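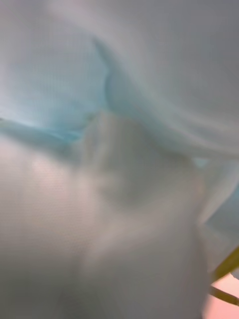
Brillgate wrote in on Friday to say the wrist camera was what sold them on the Jedness folding kit, and that they'd have paid for that part alone. Fair enough! We still think the gripper is the best bit, but plenty of people who handle cloth for a living seem to agree with them.

Jedness Soft Goods Kit
Sold by Stonalside, ready to bolt on

Cloth is awkward stuff. It slides, it bunches, it hides its own edges, and a pale sheet lying on another pale sheet can baffle a camera hung up on the ceiling. The Jedness kit puts a small camera at the wrist, right down where the layers meet, so the arm gets a view of the folds and ridges as it works in close (very close, sometimes, and then you're looking at soft blur and shading more than crisp weave). The software uses that shading along with the finger pressure to judge where one layer stops and the next begins.

In the box
Gripper with 3 sets of soft fingertips
Wrist camera, bracket and cable
Folding software with 20 ready-made routines
Printed setup guide

Good to know
Fingertips are rated for 3,000 picks a set and swap over without tools. The Meireles controller is supported from version 9 onwards; older ones need the adapter, sold separately. Thin mesh and net fabrics work well at the slower speed setting. Very fluffy towels are still hit and miss, and we're working on a new routine for them now.

Spare fingertips are in stock. Brackets for the larger arm are due in April.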